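# Radcombe Bathroom Display Room: Gallery

Gounder Bathrooms maintains a display room at its Radcombe premises for the use of householders, landlords and the building trade. The room allows fittings to be compared at full size before an order is placed. It forms part of the ground floor and is reached through the main trade entrance.

This page was last revised on 29/06/2018. It replaces the gallery issued in April, which showed the former arrangement at Verkudton.

## About the display

The present arrangement was drawn up by Raghavendra Kandasamy, Display Manager, following the transfer of stock from Verkudton. Fittings are grouped by type. Customers who wish to see a complete suite should ask at the desk, where the Trikora planning sheets are kept. Each sheet lists the fittings that may be ordered together and gives the space required in front of each.

Display fittings are not connected to the water supply or to the drains. Visitors are asked not to stand in the baths or to place heavy items on the basins. Toilets on display may be sat on to check their height.

Items on display are not for immediate sale. When a fitting is withdrawn it is entered in the clearance list under its stock number, and may then be bought as seen at the desk. Customers buying in this way are responsible for collection. A deposit is not required for clearance items, but full payment must be made on the day.

## Measurements and orders

Visitors are advised to bring a plan of the room with the position of the door, the window and the existing waste pipe marked on it. Measurements should be given in millimetres. Staff are able to check plans for rooms up to 40 square metres; larger rooms are dealt with by the contracts office, which will arrange a separate appointment.

Orders placed at Radcombe are delivered from the same site. The reference to be quoted for general enquiries about the display is 3239.

## The display room

**Toilets, basin and freestanding bath.** White toilets are set out along the back wall, with a dark green freestanding bath on the left, finished with a white rim. A gold wire-frame chair stands beside it, and the white basin nearest to the viewer is shown with a curved black tap.

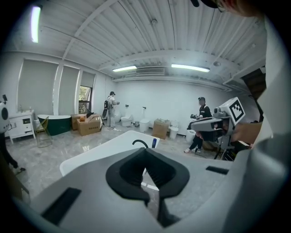

## Visiting the display room

The room is open during normal trade hours. Appointments are not needed for general viewing, but are recommended for customers who would like a plan checked during their visit. Groups from colleges and housing associations should write to the Display Manager in advance.

Step-free access is available from the car park. Children are welcome and must remain with an adult.

## Use of the gallery

The photograph may be reproduced in trade newsletters provided that Gounder Bathrooms, Radcombe, is credited. Requests for a larger copy should be made in writing, quoting gallery reference 143.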